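Pillano Street Residents' Association
Minutes of the January meeting, back room at the Gaseo Building, 7:00 p.m.
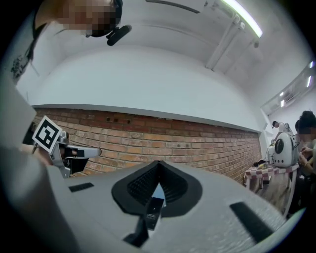

Minutes taken by Yaryna Koval

Hi everyone! I'm doing the minutes this time since Hatice has lost her voice completely (she came anyway and wrote her votes on the back of an envelope, so thank you Hatice). I've tried to get down what people said, but I type slower than Ismael talks, so if I've put words in your mouth, tell me and I'll fix it next month.

Present: Babatunde Oyewole (chair), Aurelia Auer, Ismael Caldeira, Hatice Aydoğan, me, and a good showing from the north end of the street.

Apologies: the Bai Bakery people, who start work at a horrible hour and were in bed.

1. Last month's minutes

Approved with one correction. Aurelia did not say she would "take care of the drains." She said somebody ought to take care of the drains. It has been changed, and she would like it known that she still thinks somebody ought to.

2. Drains

Which brings us right to the drains. The one outside the laundromat is blocked again and the puddle now reaches the bus stop. Ismael called the city twice and got two different ticket numbers, and neither of them comes up when you look online. Babatunde asked if anyone had a neighbor or a cousin in public works, and there was a long silence, so I guess not. Ismael is going to call a third time and ask for a name as well as a number. If you walk past and it's bad, please take a photo with the date on and send it to me. I'm keeping a folder.

Somebody suggested we just rake it out ourselves. Babatunde said fine for leaves on top, but please don't lift the grate, it's very heavy and it's the city's.

3. Summer block party

Okay, this was most of the evening! We have $2750 in the party account after last year, which is more than I expected, and everybody had ideas for it.

The street closure permit and insurance together come to $600. We voted to pay that now and get our date request in early, because last year we dithered and ended up with the weekend of the big soccer game. All in favor, including the envelope.

Tents: Gandex Party Rental quoted $1000 for two large tents with tables and chairs, delivery included. Aurelia thinks that's steep and says we could borrow folding tables from people's garages. I was on her side until Ismael reminded us about the table that folded itself up under the potato salad. We talked about taking one tent and no tables, or both tents and half the chairs, and went around like that for quite a while. In the end we agreed Aurelia gets one more quote before the next meeting, and if it isn't any better we go with Gandex.

Music: there was strong feeling about music. The brass band would love to come back. The people who live right behind where the brass band stood would love it if they stood someplace else. Babatunde will walk the block with the bandleader and find a spot closer to the parking lot. Amplified sound stops at 9:00 p.m. this time and I've been asked to put that in the minutes twice. Amplified sound stops at 9:00 p.m.

Food will be potluck again, with the grill run by whoever ran it last year. Please label your dishes for nuts. Hatice wrote "AND DAIRY" and underlined it, so please label them for dairy too.

4. Tree planting

The city has finally answered us about the empty tree pits! They will supply the trees if we promise to water them for two summers. I'm so happy about this, I've been writing to them for ages. We get to pick from a list: honey locust, hackberry, serviceberry or ginkgo. I made a speech for serviceberry (flowers in spring, birds love it) and Ismael made one for ginkgo, and then someone asked about the smell, and he said they only plant the male ones. No vote yet. I'll email the list around and you can reply with your favorite.

Watering: we need a sign-up sheet with actual names on it. A hose from the corner house will get to the nearest pits and the rest will need buckets. Aurelia offered her wagon.

5. Parking and speeding

Same as every month. Cars are still cutting through to miss the light. The speed hump petition is at the hardware store counter and needs more signatures from the south end, so if you live down there and haven't signed, go sign! Babatunde read out the letter from the traffic office, which says they're "reviewing" it. They were reviewing it last spring too.

6. Newsletter

We're printing 2000 copies, same as before, and the price has stayed put. Copy is due to Hatice by the end of the month. She'd like recipes, lost and found, and anything about the history of the street. She would like no more poems about parking.

7. Anything else

The lost gray mitten is still lost. The gate code for the community garden has changed, ask Babatunde for the new one and please don't put it in the group chat. Aurelia has extra tomato seeds and will bring them next time. Somebody left a blue casserole dish in my kitchen after the holiday cookie swap and I would love to give it back.

Meeting ended at 8:50 p.m. Next one is in the same room at 7:00, and Ismael is on coffee.

Action list
Ismael: call the city about the drain, coffee
Aurelia: second tent quote, seeds
Babatunde: permit payment, walk the block with the band
Hatice: newsletter, rest her voice
Me: tree list email, watering sheet, drain photos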